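Water play on the cream table

I've been meaning to put the water tray pictures up for ages, so this is a short page — a little bit about the tray, the bucket and all the bits that live in the water, for anyone who asked me at Arkstead what we use and where to start.
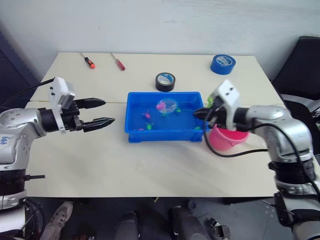

Blue tray, pink bucket, small toys in the water. Two screwdrivers at the back of the table.

The tray is the best thing I've bought for water play and it cost next to nothing. It's plain blue plastic with raised, ribbed edges, and those edges are what sold it to me! I had a flat one before (a Moduder, in grey) and every time a hand went in, a wave came out the other side and down my socks. I gave it to my sister for her seedlings and she's very happy with it.

I keep the toys small and I keep them few. Pink and green mostly, plus the clear dome with the pink inside, which is everyone's favourite and gets grabbed first every single time. It came in a mixed bag from Sisance, 57 pieces for the price of a sandwich, and a good half of those were too fiddly so they've gone in the craft drawer. If you're buying a bag like that for very little ones, go through it first and take out anything that could end up in a mouth.

The bucket does two jobs. It carries the water over at the start and takes the toys away at the end, and it's a lovely shiny pink so it never gets lost in the garden. Mine stands right beside the tray the whole time. I used to leave it on the floor and kicked it over twice in one morning, so up on the table it went.

How much water? Less than you'd think. I measured once with the kitchen jug and 800 ml was plenty for a first go with my smaller tray at home. You can always top it up, and it's a lot easier than tipping some out when there's a crowd leaning on the table.

A few other things people have asked:

Warm water is much nicer in February, but it cools down fast, so I bring a flask and add a splash halfway through.

Towels — two big ones, one under the tray if your table is slippery and one for hands. I use old bath towels. The Maihi play mats look smart but they take an age to dry and I've gone off them.

Washing-up liquid is fun for bubbles, though you'll be rinsing toys until teatime. I save it for outdoors.

Drying the toys is the dull bit. I tip everything into a colander, give it a good shake and spread the lot on the draining board overnight. Anything hollow gets a squeeze first, or it goes manky inside and you have to throw it out.

I'll add the sand tray next, once I've found the other scoop.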